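Sorting out the play food

I finally got round to going through the play food in February. It had been living in a big plastic tub under the stairs, and every time it came out the whole lot went on the floor and half of it stayed there until bedtime. I emptied the tub one morning after breakfast and there were 81 pieces in it, not counting the plates and pans.

Most of it came in two lots. The first was a boxed set from Gollik that was a birthday present. The second was a mixed bag from the charity shop on Plirport Road, which cost 3 pounds and had a lot more in it than I expected. A few bits are left over from a Kudo picnic set, long after the basket fell to pieces.

I started by throwing out anything cracked. There was a tomato that had been chewed, a pizza slice with its topping peeled off and several things I couldn't identify at all. Then I washed the rest in the sink with warm water and a bit of washing-up liquid and left it all on a towel until lunchtime. The hollow pieces hold water, so give them a shake before you put them away. I didn't, the first time, and the tub smelled for weeks.

After that I sorted by meal. I had tried sorting by type before, with all the fruit in one bag and all the meat in another, and it didn't work because no child wants a bag of meat. They want to make a breakfast or a dinner. So now there's a breakfast box, a dinner box and a box for cakes and everything else. 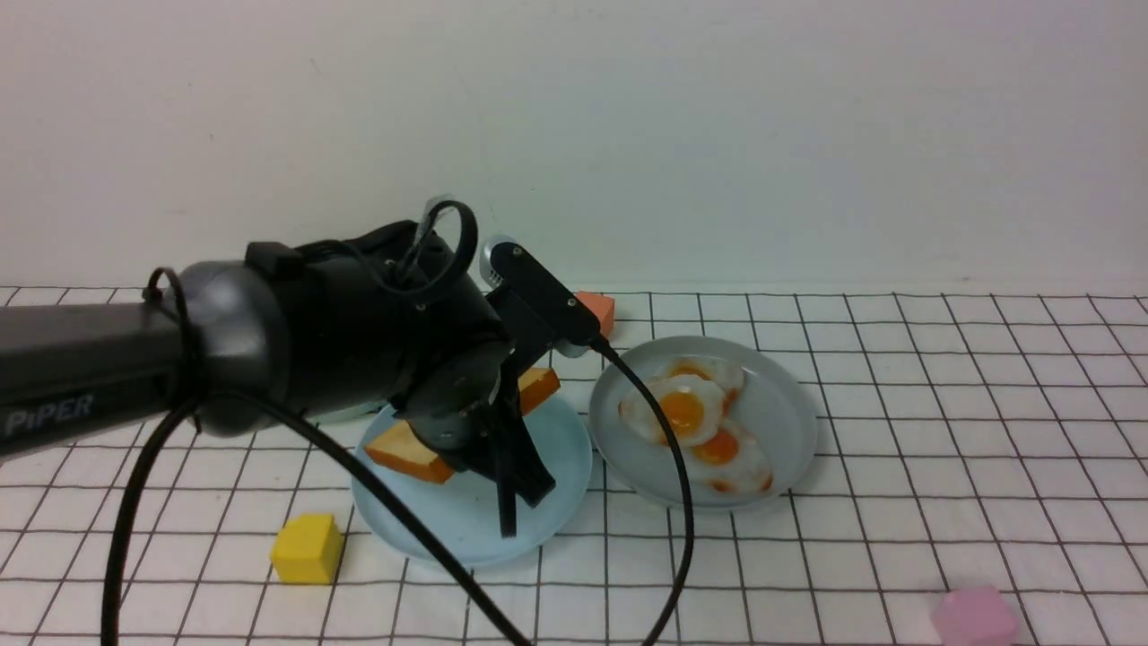
The breakfast box gets the most use by far. It's small enough to carry with one hand and it only has things in it that go together, so putting it away is quick. The dinner box is more of a muddle. I've put the pasta, the peas and the fish fingers in there, along with a roast chicken that doesn't match the scale of anything else. It's the size of a real bread roll next to fish fingers no longer than my thumb.

Plates were a separate problem. We had far too many, and the stack kept sliding over and taking the cups with it. I kept the plain ones with a rim and gave the divided ones away. The plain ones are easier to lay out and they stack properly. If you're buying new I'd go for flat pieces of food as well, things that will sit on top of each other. Round sausages roll off everything and end up under the cooker.

The boxes themselves are Trotelov ones with clip lids. I bought 2 at first and went back for another. The lids are stiff when they're new but they loosen up after a week or so, and they are shallow enough that you can see to the bottom without tipping everything out.

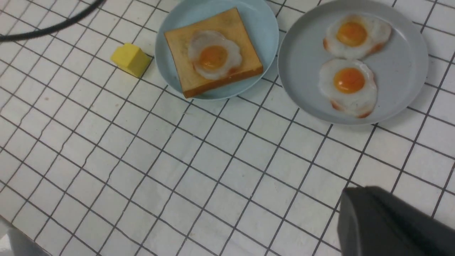
Stacking is what gets played most here at the moment. A sandwich can go very high before anyone admits it's finished, and I've been served one with a cupcake in the middle. Egg on toast is the one that works best. The toast is thick and square, so it lies steady on the blue plate, and the egg sits on top without much help. The little yellow block beside it passes for butter or cheese depending on who has ordered. In our house it's usually butter, and it's usually charged as an extra.

I haven't put labels on the boxes yet. I was going to draw a fried egg on the breakfast one and something on the dinner one, maybe peas, as I can draw those. The third box may just get a question mark.

The old tub has gone back under the stairs with the wooden train track in it, which is the next job - there are at least two sets mixed together and they don't join up.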